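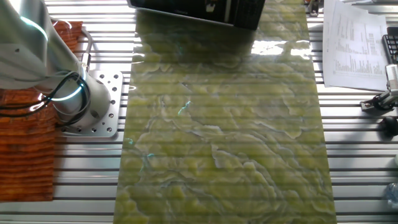

Cell inspection checklist, arm 2, Undport shop
Filled in by Hongjun Song, 8 October 2018
Reason for inspection: protective stop and dropped part, see comments

I'm using the Groltetti form again because the new one has no room to write, and if you know me you know I need room to write. Marks are OK, FIX or WATCH.

1. Emergency stop button, pendant
OK. Pressed it three times, once at rest and twice at slow speed. Arm stopped each time and needed a proper reset.

2. Emergency stop, wall
FIX. It works, but you have to lean on it pretty hard before it latches. I'd like a new one before we go back to full speed. I wrote the same thing in August, so please can we just order it this time!

3. Base plate and bolts
OK. All the bolts holding the arm to the plate were tight to the mark. The plate itself is sitting flat on the rails. I put a straightedge across it and found no rocking, which surprised me a little given how hard the arm pulled up when it tripped.

4. Table rails
WATCH. Grit in the slots again. Vacuumed them out. Whoever does the next one of these, do the slots first and the top second or you'll be doing the top twice (ask me how I know).

5. Cables at the base
FIX. This is the big one. The black cables hang in loops next to the lower joint, and with the arm folded back toward the mat one of the loops gets pinched against the housing. I jogged it there at slow speed and watched it happen. There's a shiny rub mark on the jacket as long as my thumb. No bare wire, I checked with a flashlight and my glasses on, but I don't want it running like that. Needs a longer lead and a clip, and the loops need to be tied so they can't swing into the joint.

6. Light ring
OK. Cyan when powered and idle. I did look twice, as the log says it changed color a moment before the stop and I wanted to be sure it came back the way it should.

7. Joint noise and play
OK. Ran every joint end to end. Quiet. Tiny bit of play at the wrist, same as last time.

8. Gripper and hold test
FIX. The part that dropped was a Saragih sample block, and it dropped when the protective stop cut the air. That should never let go of a part. I repeated it with a foam block, 8 tries, and it let go on two of them. My guess is the check valve is sticking. Until it's swapped, foam only, please, and no hands under the gripper for any reason.

9. Work surface
WATCH. The green slab is fine, no chip that I could find with a fingernail, and I went over the whole thing. It is very shiny though, and the overhead light bounces right off the top right part of it. If we ever put the vision check back in, that glare is going to cause trouble. Not connected to the stop as far as I can tell.

10. Things within reach of the arm
FIX. Papers, the keyboard and a plastic bottle were all on the table along the right side. I know it's handy to have the printouts there, I do it too. But the arm can get to that side if somebody loads the wrong program, and a bottle on the same side as a keyboard next to a robot is asking a lot of everybody. Bottles go on the shelf by the door. Printouts can go on the clipboard.

11. Orange mat
OK. Lying where it should be, edge tucked in by the base. No curl.

12. Controller log
WATCH. Fault code 943, joint torque over limit, 23 minutes into the run. Zuvex support told me on the phone that a snagged cable can set that off, which fits with item 5. I've saved the log to the shared folder and I'd rather not clear it until the new lead is on.

13. Speed limit
Set to 50 percent and locked with my code. If you need it higher, come find me and we'll talk - I'm not trying to be difficult, I just want items 5 and 8 closed first.

Result: limited use only. Nobody was hurt and the sample block only lost a corner.

Parts to order: cable lead (long), cable clips, check valve, wall stop button.

Recheck when the valve is in. I'll do the hold test again myself, same foam block, and staple the new sheet to this one.

H. Song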